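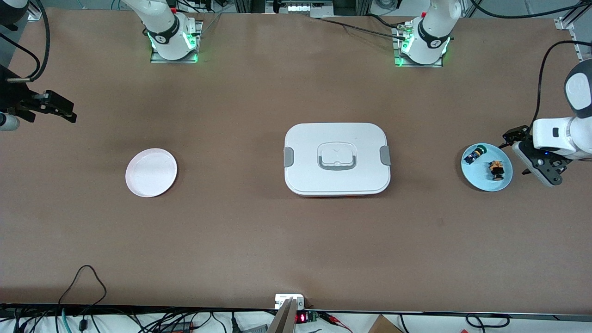 Lidded food container and two plates, brown paper underneath.

Murkine Street Tenants' Association
Minutes, March meeting, 7:00 p.m., laundry room

Chair: Gemechu Kassa. Apologies from the top floor, whose elevator is item 2.

1. Last minutes. Approved, after the word "shouting" was changed to "discussion."

2. Elevator. Dritent has sent another quote. It is the 2013 quote with a new cover letter and $300 added. Gemechu to call and ask what the $300 is for.

3. Potluck. Goes ahead in the courtyard at 6:00 p.m. Food to come in something with a lid -- the pigeons have been told nothing, but they know. Names on the bottom of dishes, please. There are 13 unclaimed forks in the office and one very good ladle, which several people now say is theirs.

4. Bikes. The rack holds 40 bikes if none of them has handlebars. Discussion (see item 1). Flat tires to be tagged and the tags ignored until May, as usual.

5. Noise. The Wei Building next door has complained about our drum practice. We have complained about their drum practice. Letters crossed.

6. Any other business. The cat from Itik Bakery is not a resident and may not vote.

Closed 8:40 p.m., when the dryers finished.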